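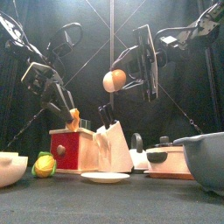
Buttons and banners, week 3. Standard small button is 88 x 31, learn it, it's on the quiz. Start from a photo if you can't draw, but crop HARD. With a red box and something orange against a black backdrop, keep just those two colors and let the rest go dark. Shrink it to button size early, then fix what turned to mush. Text last. Pixel font, no smoothing.

File size: keep each button under 3,000 bytes. The Brillen set we looked at in lab has 53 buttons on one page, so it adds up fast. GIF for flat color, PNG if you need soft edges. Dont save as JPG and then convert back, the fuzz stays.

Link backs. Three things go in your code box: the button address, your site address, a short alt text. Host your own copy, no hotlinking. Urnport blocks it anyway and you get the broken square. 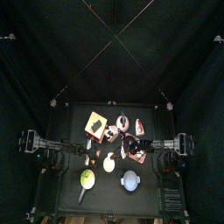
Fig. 2. Dark curtains, bright table.

Banner: crop to the table strip, title goes over the dark part. Check it at half size. If you can't read teh title, bigger font or fewer words.

Due next class: 3 buttons + 1 banner, uploaded to your Marquez folder. Credits page too (fonts, brushes, textures). Read Bruvach handout up to p. 33, skip the part on frames.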